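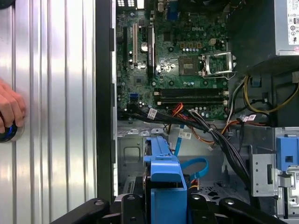 Jun 21, 2024

Okay, flashcard scheduler day again! Spent the whole morning on the Serbian beginner deck for Stindwood (the evening course, not the one-on-one people) and it's finally in decent shape. The full list is 3,764 words, which is way too many, so I cut the daily new cards from eight to five and pushed the rarer verbs back to September.

Two things to fix. The audio clips for the cases play in the wrong order if you skip a card, and the answer checker still marks "Mladenović" wrong when a learner types a plain c at the end. I want it to accept that with a gentle nudge, at least for the first four units. People get so discouraged by accent marks!

Tried the Atex voice for the dialogues too. Nice and clear, but it rushes the greetings, and greetings are all they know in week one... I slowed it down a notch and liked it much better.

Dadstead wants the French deck in the same format. Fine by me, but somebody please send me the gender column first, the last export came through without it.

Next: redo the number drills, then the café dialogue.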